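4.2 Transparent containers

The second test set covers containers that let light through. Depth sensing is unreliable on these objects, so the policy was given colour images from the wrist camera only, with no depth channel. We collected 910 demonstrations on the Jetwood bench and held back 200 for validation. Training followed the schedule in Section 3, and the full set, opaque objects included, came to 3,364 episodes.

Figure 3 gives a wrist view from this set. A bottle this close leaves little of the bench in view, and the policy has to find the grasp from the outline of the plastic, the highlights and the fill line.
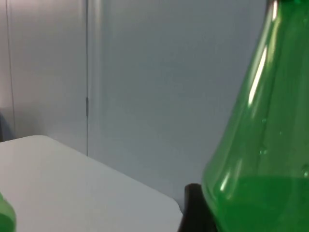
Figure 3. Wrist camera view of a green translucent bottle holding green liquid, with a gripper finger against its left side.

Natalie Heywood objected, on reading a draft of this section, that the fill line might be doing most of the work, and that a policy trained on part-filled bottles could fail on empty ones of the same colour. We think the point is fair. The El Khatib baseline was never tested for it either, as its bottles were all filled to the same level.

To check, we repeated the validation runs with the bottles emptied and everything else left alone. The policy still closed on the bottle in most runs, but it tended to grip higher up, near the shoulder, and the wrist centred itself more slowly. The Fendham policy showed the same drift - more strongly in the darker plastics. We did not retrain for this case. Results by fill level are listed in Table 5, and the effect of grip height on pouring is taken up in Section 4.3.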